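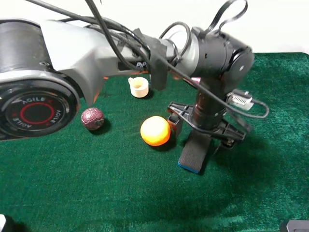
A small cup on a tabletop covered in dark green felt.

Lenent to collect upholstery fabric separately from household waste

Households in Lenent will be able to hand in old upholstery fabric for reuse from 8th October, when the town's recycling centre on Sudadel Road opens a separate bay for it.

The bay will take loose covers, cushion covers, curtains, felt and offcuts. Until now all of these have gone into the general waste skip unless they were clean enough for the clothing bank, which does not accept furnishing fabric. Residents will not need to book, but they will have to show the usual proof of address at the gate.

Town council figures put the amount of furnishing fabric thrown away in Lenent last year at 2,000 tonnes, most of it from house clearances and landlords changing furniture between tenancies. The council pays by weight to have it taken away. Fabric soaks up rain in an open skip, so the bill goes up in a wet winter, and the new bay will be under cover.

Sorting will be done by Polishchuk, a textile merchant that already handles curtains for two neighbouring districts. Larger pieces in good condition will be sold to upholsterers, and smaller ones will be shredded for padding and sound insulation. Anything mouldy or badly stained will still be burned.
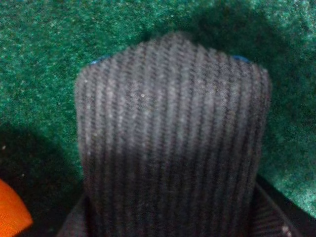
Corduroy and other ribbed fabrics are among the harder materials to place, according to the merchant, as they show wear early on arms and seat fronts. They also need care in cutting. On a piece of grey ribbed cloth wrapped around a rounded shape, the ridges bow slightly outward near the sides, and an upholsterer has to allow for that when matching one panel to the next. Flat panels are simpler, and the backs of old sofas often yield enough good cloth for a footstool or a pair of cushions. Polishchuk plans to sell ribbed cloth by the bag at a lower price than plain weave.

A trial at the same site in May brought in more than the council had planned for. There were 2,866 visits to the temporary container during the month, and it had to be emptied twice in the first week. The most common items were curtains, followed by loose sofa covers. People also brought duvets and pillows, which were turned away and will not be accepted in the new bay either.

The trial turned up some problems too. Many covers arrived with the zips cut out, which made them hard to sell on, and several loads of fabric still had foam glued to the back. A leaflet going out with council tax letters asks residents to leave zips and buttons in place and to pull off any foam before they set out.
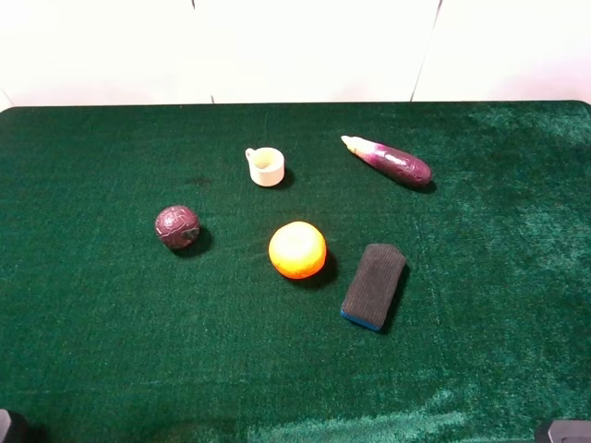

Traders will be charged. Upholsterers, removal firms and landlords can bring up to 500 kilograms a year under a permit, after which they will need their own waste contract. The local furniture maker Zekero, which had asked for a higher limit, said it would use the bay for offcuts but expected to reach its allowance before the end of the year.

Some residents of Sudadel Road objected to the plan over traffic, particularly on Saturday mornings when the queue for the site already reaches the junction. The council has agreed to move the entrance for permit holders to the rear of the site and to keep them out at weekends.

Opening hours for the rest of the recycling centre are unchanged. The arrangement with Polishchuk runs for 2 years and the council will publish the weights collected every quarter.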